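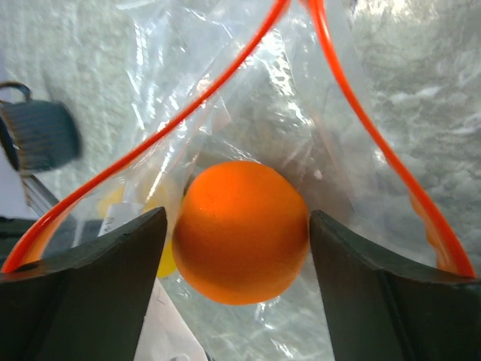 Photo: Graça Abreu

Questions I get about my marmalade

Do I have to use Seville oranges?
Nope! I love them, but the season's short and the shop in Humgate sells out fast. Regular ones work, just add the juice of 2 lemons.

Whose recipe is it?
It came from a 1939 church cookbook I found in Kurthorpe. I cut the sugar a bit (sorry, purists). 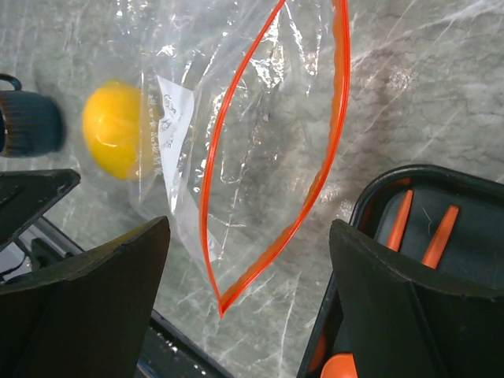
Can I freeze the fruit first?
Sure, whole, for up to 3 months. I usually still have a few left in August. They go soft when they thaw, so slice them half frozen.

Mine didn't set. Help?
Boil it again for 10 minutes and try a spoonful on a cold plate. My friend Shu-fen does hers twice every single year and it's lovely!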